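Budgeting for a second set of hand-held grippers: what have people allowed for?

Plurkska forum > Equipment and purchasing > Data collection hardware

torqueledger
Posted 2022-07-10

I'm putting together the equipment plan for the second half of the year and would like a sanity check from people who have already bought this sort of kit.

Current state: we collect manipulation demonstrations with hand-held grippers, one in each hand, tracked by printed markers on the gripper body. The tasks are shelf tasks, mostly taking things out of compartments and putting them back. The operator wears a backpack, so the shoulder straps have to sit clear of the arms when reaching forward over a low unit.
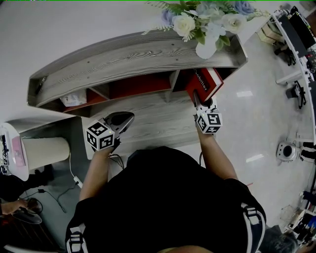
The quote I have from Nijs is 1,498 per pair, with cables and one set of spare fingers. Dikik quoted 919 per pair, no spares, and the marker parts are to be printed by the buyer. Both are ex VAT. I need 3 pairs by the end of August. The question is whether the Dikik price is still the lower one after a year of use, or whether I should put the Nijs figure in and stop worrying.

Secondary question: does anyone budget separately for furniture and props, or does that go under consumables?

fenwick_p
The gap is smaller than it looks. Marker cubes need to be flat and square or your pose estimates drift, and the time spent printing, checking and reprinting them is staff time. Put an hourly rate on it. When we did, most of the saving had gone before the first session.

Props go under consumables here. Boxes and books get crushed at the corners and have to be replaced. Shelving is furniture and comes out of the facilities line, which annoys facilities.

Ans Timmermans
I disagree with fenwick_p on the markers. If you already have a decent printer and one person who knows how to calibrate it, a batch takes a morning. We have used the Dikik bodies with our own markers and I see no difference in tracking between those and the bought ones. What does cost money is jaw wear. Pulling cartons out of narrow compartments is hard on the finger faces, as the jaw rubs on the divider on the way out. Ask both suppliers for the price of fingers alone, in packs, before you compare anything else. 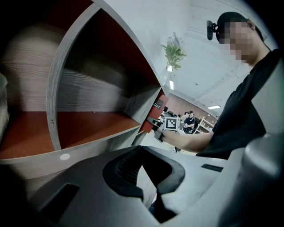 Do head cameras belong in the same budget line as the grippers? I would keep them on a separate line, with their mounts and storage cards, as they are replaced on a different cycle and can be shared between operators.

torqueledger
Separate line it is. I had them lumped in with the grippers, which made the unit cost look worse than it was.

On fingers: Nijs will sell them singly but want a minimum order of 20. Dikik haven't answered. I'll chase.

fenwick_p
A minimum order of 20 on fingers is fine if the design doesn't change. Get it in writing that the fitting at the root stays the same for the life of the body. We ended up with a drawer of old pattern fingers that fit nothing we own.

Ans, your batch may take a morning, but that assumes the printer is free. Ours is booked solid.

Ans Timmermans
Then buy printer time outside. It is still cheaper than the difference between the two quotes, and you only do it once per body unless somebody drops one.

slotgauge
Some points from the maintenance side, in no particular order.

Check how the finger comes off. If it needs the shell opened, your turnaround is a day. If it pulls out through the collar, it can be done between sessions.

Check where the vents are in relation to the hand. A blocked grille on a long session is a nuisance.

Ask what the collar is made of and whether it is a listed spare. It will perish before the shell does.

Add a full spare pair per site, whichever supplier you choose. Running 3 pairs with none in reserve means one fault takes an operator out for the rest of the session.

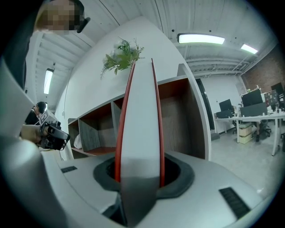
Riet Jansen: I'd push back on the full spare pair. We planned it that way at Venau and the spares sat in their case for most of a year while we were short of batteries and cables. Single spare units, one left and one right if yours are handed, plus double the cables you think you need. If the bodies are identical for both hands, one spare unit will do.

slotgauge
Fair if they are identical. Ours aren't, so in practice your version and mine come to the same order.

torqueledger
They are identical from Nijs. From Dikik I don't know, so that goes on the list as well.

Plan as it stands: 3 pairs, one spare unit, fingers on a separate line, head cameras and mounts on another, props under consumables. I've put the Nijs figure in as the ceiling and will drop it if Dikik come back with a finger price and a commitment on the fitting. fenwick_p, could you send me the wording you used for that clause?

fenwick_p
Sent. Change the part numbers before you use it.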